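2024年8月19日

朝から風がよく通って、八月とは思えないくらい涼しい一日だった。こういう日は編み物がはかどる。暑い盛りに毛糸なんてと毎年言われるのだけれど、私は昔から夏に編むのが好きで、膝の上がもこもこと暑くなってくるのを扇風機でごまかしながら編んでいると、ああ今年も夏だなあと思う。冬に編み始めたものは冬のうちに着られたためしがない。夏に始めておけば、遅い私の手でも、寒くなるころにはどうにか袖がついている。

いま編んでいるのは例の灰色のセーターで、7月の終わりから手をつけたのに、まだ後ろ身頃の途中である。編み図は1969年の小冊子のもの。母の裁縫箱の底に敷いてあったのを、引っ越しのときにそのままこちらへ持ってきた。表紙はとうに取れてしまって、最初のページの角に母の字で鉛筆書きのメモがある。「袖、長い。二段へらす」とだけ書いてあって、どのセーターの袖のことなのかは書いていない。母らしいといえばとても母らしい。冊子には男物も子供物も載っているし、母が編んだセーターは家族の人数よりずっと多かったはずだから、いったい誰の袖が長かったのか、考え出すと楽しくてなかなか先に進まない。父の袖だったらいいなと思う。父は腕が短いのを気にしていた人だったから、母は黙って二段減らしたのだろう。

朝ごはんのあと、コーヒーを持って窓辺の椅子に座り、昨夜の続きから編み始めた。ところが六段編んだところで、どうも模様が合わない。数えてみたら50目しかない。51目なければいけないのに、1目どこかへ行ってしまった。針から落ちたのならぶら下がっているはずなのに、表を見ても裏を見ても、それらしいものがない。眼鏡をかけ直して、電気もつけて、一目ずつ指で押さえながら見ていったら、ずいぶん下のほうで二目をいっしょに編んでしまっていた。眠いのにあと一段、あと一段とやっていた、あのあたりである。

昔ならここで、見なかったことにしてそっと端で一目増やしたと思う。若いころはほんとうにそういうことばかりしていた。弟にやったベストなど、前身頃の縄編みが途中から一本だけ逆にねじれていて、弟は大学の四年間それを着ていたけれど、気づいていたのかどうか、とうとう聞けずじまいだった。今度のは自分で着るものだし、別に急ぐわけでもないので、思い切ってほどくことにした。針を抜いてしまうとき、いつも胃のあたりがひやりとする。でも糸を引くとぷつぷつぷつと気持ちよくほどけていって、ちぢれたラーメンのような糸が膝の上にたまっていく。この音が案外嫌いではない。

ほどいた糸は、湯気に当てて伸ばした。やかんの口に近づけてすうっと動かすだけで、ちぢれがみるみるまっすぐになる。祖母がよくやっていたやり方で、祖母は古いセーターをまるごとほどいては綛に巻いて洗い、瓶に湯を入れて吊るして重しにしていた。小さいころの私はその巻き取りの相手をさせられて、両手を前に突き出したまま、鼻がかゆくても我慢して立っていた。祖母は話しながら巻くのでなかなか終わらない。近所の犬の話、戦争の前の縁日の話、嫁に来た日の汽車の話。同じ話が何度も出てくるのに、縁日で買ったものだけが毎回違っていて、あるときは風車、あるときは飴、あるときは金魚だった。今になってみれば、全部買ってもらったのかもしれない。

糸はルロン(Ruron)という銘柄で、この町に越してきてから知った。撚りが少し甘くて、編んでいるあいだはふわふわと頼りないのだけれど、水に通すとふっくらと目がそろう。濃い灰色と中くらいの灰色が混ざったような色で、糸だけ見ているとずいぶん地味である。お店の人にも、もう少し明るい色にしたらと言われた。私も棚の前でさんざん迷って、からし色を一度はかごに入れたのに、レジの前でまた戻ってしまった。からし色は来年編もうと思う。毎年そう言っている気もする。

お昼はそうめんの残りを炒めて食べた。こちらのスーパーではそうめんがなかなか手に入らないので、日本から送ってもらった箱を大事に大事に食べている。ごま油でさっと炒めて、ねぎと卵と、冷蔵庫でしなびかけていたピーマンを入れたら、思いのほかおいしかった。味が濃すぎたので、お茶をたくさん飲んだ。

午後は編み物の会へ。フラーンポート(Flarnport)の会に入れてもらってもうずいぶんになるけれど、最初の日のことはまだよく覚えている。英語で編み目の名前がひとつもわからず、隣の人の手元を盗み見ながらにこにこしていた。表目がニットで裏目がパール、と覚えるところまではよかったのに、こちらの人は編み図を記号ではなく文章で書くので、それがもう私にはお経のようで、一行読んでは日本の記号に描き直し、また一行読んでは描き直しとやっていた。いまでも新しいものを編むときには必ず方眼紙に描き起こす。面倒でしょうとよく言われるけれど、描いているうちに頭の中で一度編み終わるような気がして、あの時間がとても好きだ。

それに持ち方のことがある。私は糸を左手にかけるのだが、会の人はほとんどが右手にかけて、針先にくるりと回すやり方をする。初めて見たときは、ずいぶん遠回りをするものだなあと思った。ところがこれが速い。カミヴステッド(Cumivstead)からバスで通ってくるおばあさんなどは、片方の針を脇の下に挟んで、しゃべりながら、手元をちらりとも見ずに、ものすごい速さで靴下のかかとを曲げていく。いつか教えてもらおうと思って、脇に針を挟むところまではやってみたのだけれど、くすぐったくてどうにもならなかった。

きょうは皆それぞれ夏休みの話もたまっていて、手より口のほうが動いていた。私は編みかけを広げて、ほどいた話をした。すると同情されること、されること。一人が、袖を両方ともほどいたことがあると言い出し、それを聞いたもう一人が、夫のカーディガンを丸ごとほどいた話をして(洗濯で縮んだのだそうだ)、最後にはほどき自慢のようになって大笑いした。上手な人ほどたくさんほどいているものらしい。ちょっと元気が出た。

それから模様の話になった。いま編んでいるセーターは、縄も透かしもない。表目と裏目だけで四角を作っていって、縦に筋の出る四角と、横に畝の出る四角とを、かわりばんこに並べてある。糸は一色なのに、編み目の向きが変わるだけで光の当たり方が違って、片方は少し暗く、片方は少し明るく見える。母の冊子には「市松風」とだけ書いてあった。派手なところは何もないけれど、着ている人がちょっと動くと、ふっと模様が浮かんだり消えたりする。そこがなんとも奥ゆかしくて好きなのだと、私の英語ではとても言い切れないところを、手で光の加減を真似しながら一生懸命しゃべった。

そうやって目の向きのことばかり考えているせいで、このごろは何を見ても編み地に見えてしまう。畑の畝も、籠の底も、タイルカーペットの床も、縦の目、横の目、と心の中で唱えている。灰色どうしで目だけが互い違いになっている床などは、もうほとんど私のセーターである。

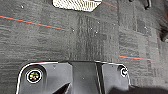
ムワナイシャ・オブラ(Mwanaisha Obura)に言わせると、こういう四角の模様は、縦筋のところと横畝のところで縮み方が違うから、寸法は小さな試し編みではわからない、四角を縦にも横にもいくつか並べて編んで、水を通して、一晩置いてから測りなさい、とのことだった。それから、裾がくるりと反り返るのが嫌なら最初の数段はガーターにすること、脇をはぐときに四角の角がずれると一生気になるから、待ち針は惜しまないこと、とも言われた。

試し編み。これがまったく耳の痛い話で、私はいつも試し編みをほんのぽっちりで済ませてしまう。早く本番を編みたくて仕方がないのだ。今度のも十センチ四方に足りないくらいのをちょこちょこと編んで、よし合っている、と始めてしまった。水も通していない。帰ってから心配になって、後ろ身頃を床に広げて物差しを当ててみたら、案の定、脇のあたりが思っていたより狭い。水に通せば伸びるかもしれないし、伸びないかもしれない。母なら何と言うだろう。たぶん「あんたがやせなさい」と言う。

帰り道はモスコス(Moschos)に寄って、皆でお茶を飲んだ。いつもの胡麻のお菓子と、濃いコーヒー。きょうは奥の大きな席が空いていたのでゆっくりできた。毛糸の値段がまた上がったという話から、家にどれだけ毛糸をため込んでいるかという話になり、しまいには誰も本当の数を言わなくなった。私も、もちろん言わなかった。押し入れの代わりに使っている寝室の箱には、からし色こそないけれど、紺も生成りもえんじもあって、何を編むつもりで買ったのか思い出せないものもある。えんじだけは覚えている。姪が生まれたときに、おくるみを編もうと思って買ったのだ。その姪はもう自転車に乗っている。

一人が、冬に向けて寄付のブランケットをまた編もうと言い出した。四角いモチーフを皆で持ち寄って、はぎ合わせるのである。去年は張り切って大きなものを作りすぎて、はぎ合わせだけで春になってしまった。今年はもう少し小さくしようということで話はまとまりかけたのに、ではモチーフの大きさをどうするかで、また大騒ぎになった。私は一人7枚ずつでどうかと言ってみた。少なすぎると叱られた。結局決まらないまま、次に会うまでの宿題になった。えんじの糸はあそこに使えばいいのだと、帰りの坂道で急に思いついて、一人でうれしくなった。

夕方、妹に電話をした。冊子の鉛筆書きの話をしたら、妹はすぐに、それは私の袖だ、と言う。小学校の遠足に着ていった水色のセーターの袖が長くて、お弁当のときに卵焼きにくっついて、帰ってから母がほどいて直してくれたのだそうだ。私はその水色のセーターをまるで覚えていない。父の袖だと思いたかったのにと言ったら、じゃあお父さんのということにしておいていいよ、と笑っていた。妹は昔からこういうところが気前がいい。それにしても卵焼きのことまでよく覚えているものだ。甘い卵焼きだったそうである。

夜は、ごはんを炊いて、なすを焼いて、あとは編んだ。朝ほどいたところはとうに取り戻して、四角がもう一列増えた。51目、今度はちゃんとある。段が変わるたびに数えているのでちっとも進まないけれど、また落とすよりはいい。方眼紙の端には、母の真似をして鉛筆で「試し編み、水に通すこと」と書いておいた。いつか誰かがこの紙を見つけて、誰のセーターだろうと首をひねってくれるだろうか。その前に私がなくしそうな気もする。

脇の幅のことは、やはり気になる。今夜のうちに試し編みを大きく編み直して、洗面器で水に通しておこうかと思ったのだが、もう目がしょぼしょぼしてきた。昨夜の二の舞になってはいけないので、おとなしく寝ることにする。明日は郵便局に行って、妹に胡麻のお菓子を送る。それから三号の輪針を探すこと。たしかソファの隙間に落としたままだと思う。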